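How Does a Robot Learn to Put Things Away?

Hi again, Windedlow Science Club! Last time I promised I'd tell you what I do all day, so get comfy.

My name is Catinca Rusu and I help robots learn. I don't stand at a chalkboard, and the robots don't raise their hands (they'd knock over my coffee). What I mostly do is collect examples. Piles and piles of examples!

Think about how you learned to tie your shoes. Maybe somebody read you the steps out loud, but I bet it didn't click until you watched a person do it over and over and then tried it yourself. A learning robot is a bit like that, except it needs way more turns than you did. One example of picking up a can teaches it hardly anything. My team's last batch had 3,752 examples in it, and we're still going.

Lots of our examples are made inside a computer. It's a pretend world, kind of like a video game, with a pretend table and a pretend robot called Banditgate. My friend Iulian Anghel picked the name and won't tell me why. 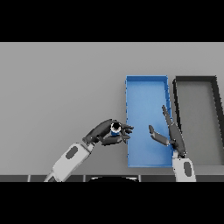
Banditgate's left hand holding a can next to the blue tray.

Why pretend? Well, if a pretend robot drops a can, no one has to crawl under the desk to get it. I press a button and the whole table goes back to how it was. I also get to move things wherever I like before each try, and that part matters a lot. Suppose the can always started in the very same spot. The robot might only learn "reach over there and squeeze," and then the first time you slid the can over a little, it would grab a big handful of air. So we mix it up!

Here's how one example gets made. I put on a pair of special gloves, and when I bend my fingers, the robot's fingers bend too. I reach, I grab, I carry, I let go. The whole time, the computer saves two kinds of notes: what the robot's camera would see, and how every joint in its arms and hands is bent. Put those notes together from start to finish and you've got one example. 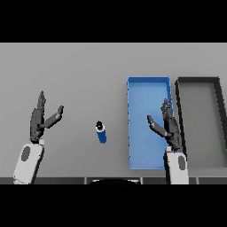 After that comes the sorting. Irina Vasiliu and I watch the examples back, and we toss the ones where I got muddled or scratched my nose in the middle (the robot scratches too, and it looks very silly). On my worst day I made 204 and we kept only 49. Ouch!

Then the computer practices. It looks at the notes and guesses, "If I see this, how should my fingers move next?" It checks its guess against what I did, fixes itself a tiny bit, and guesses again, over and over. When it's ready, we take my gloves away and let it try by itself, with the can in a place it hasn't seen before. I still hold my breath every time.

Want to try this at home? Find a friend, a cup and a box. Your friend closes their eyes, and you tell them how to put the cup in the box using only words like "left," "down" and "squeeze." Then move the cup and do it again. Write and tell me how many tries it took!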